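We use cookies to remember your list settings. Accept | Manage

Re: [benches] Grippers before the new year's budget

Hello Mayuree, and hello everyone,

Mayuree Bunnag wrote:
> Do we buy the second arm now, or spend on spare
> fingers and cables first? Sello have quoted 695
> for the set.

Lovely to see this raised early, thank you! I'd go for the spares (I said much the same in May, sorry to repeat myself). Javero want 171 for a finger pair alone, so the Sello set seems fair to me, and I'd put another 300 aside for kitchen bits, as the table-clearing work does need plenty of cups and plates. The second arm can wait until Korniveck send their lease terms. Do shout if your bench is short of anything, and I'll add it to the order.

Warm wishes,
Kekeli Nartey

Recent in this list:
Benavides table mounts, any good?
Lease or buy: Korniveck reply
Shelf space for spares
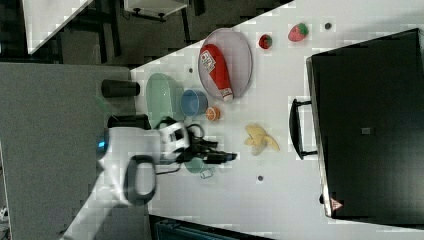 Table-clearing bench, arm and black gripper, with the microwave at the right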